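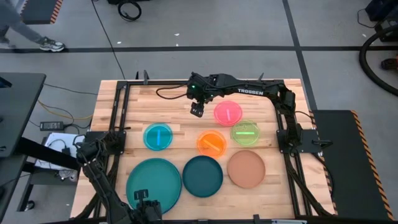 Sorting craft sticks by color with little dishes

I've been setting up color sorting for small kids for longer than I care to admit, first at my own kitchen counter and then at the Trilthorpe playroom, where I still do the February mornings. People keep asking me how I lay it out, so I finally sat down to type it up. It's a cheap activity and you probably own half of it already.

What you need

Small see-through dishes, one per color. I like pink, lime green, orange and cyan, mostly because those are easy to tell apart even on a gloomy morning. See-through matters more than you'd think! The light comes through and the kids lean right over to look.

Sticks to match. Pink, green, orange, blue. Mine come from a bag of 40 mixed ones and I fish out the colors I want. The match doesn't have to be perfect. My pink sticks are a lot paler than a pink dish and no kid has ever complained to me.

A few solid plates in different sizes. I'll get to those.

A plain surface. A wood tabletop is lovely for this. A patterned tablecloth is not - I tried one with lemons all over it and every child in the room wanted to talk about lemons.

Getting it ready

Wash the dishes even if they look clean. Sticky residue from the last snack will glue a stick down and then you have tears.

Put the small dishes out in the middle of the table in a loose diamond. I used to do a straight row, but kids just work along a row from left to right without looking at the colors much. With a diamond they have to hunt a little. Leave enough room between dishes for a small hand to get in and out (and for a sleeve, in winter).

Now put one matching stick in each dish. One is plenty. It's your answer key, and it saves you explaining anything. I don't bother lining them up either. Let one lie across, one up and down, one on a slant. If they're all laid out just so, some kids get very worried about copying the angle and forget about the color completely. Ask me how I know.

The bigger plates go along the front edge, closest to the child. These are for the loose sticks, and I do it like this:

Biggest plate on the left. All the mixed sticks start out here. A raised rim is nice because sticks roll, or the round ones do anyway.

Middle plate next to it. This is the "not sure" plate. I love the "not sure" plate. A kid who's stuck can park a stick there and keep going.

Last plate on the right, for whatever turns up that doesn't belong. There's always a purple one.

I'd keep the plate colors away from the dish colors if you can. Teal and a brownish peach work well for me. The one snag is that a teal plate near a cyan dish can fool the littlest ones, and they'll want to put the blue sticks back on the plate. If that happens, swap the plate for a white one and carry on.

Playing it

Sit down next to the child, not across. Pick up a stick, say "Where does this one go?" and wait. Wait longer than feels comfortable. If they put it in the wrong dish I leave it for a bit and pick up the next one. Quite often they'll spot it on their own and move it over.

For kids from 36 months up I'll add kitchen tongs once the hand sorting gets easy. Get the short ones with a soft squeeze. Long barbecue tongs are hopeless, they're just swords.

When they're bored with it (and they will be, sometimes after four sticks), try these:

Put one stick in the wrong dish while they close their eyes, then let them find it. Big hit.

Take away the sticks in the dishes so they have to go by the dish color alone.

Move the dishes around between turns.

Norbert Hudec, who runs the mornings with me, does a version where the dishes are restaurants and the sticks are customers. It's loud and takes forever and they beg for it.

Cleaning up

Have the kids tip each dish back onto the big plate, one color at a time. They think it's still part of the game. I stack the small dishes inside each other and keep them in a shoebox with the sticks in a zip bag on top.

A safety note: sticks go in mouths. Stay at the table the whole time, skip anything short enough to swallow, and toss any stick that's started to splinter.

If you only have three dishes, start with three. Leave out the orange or the pink and add it in next time.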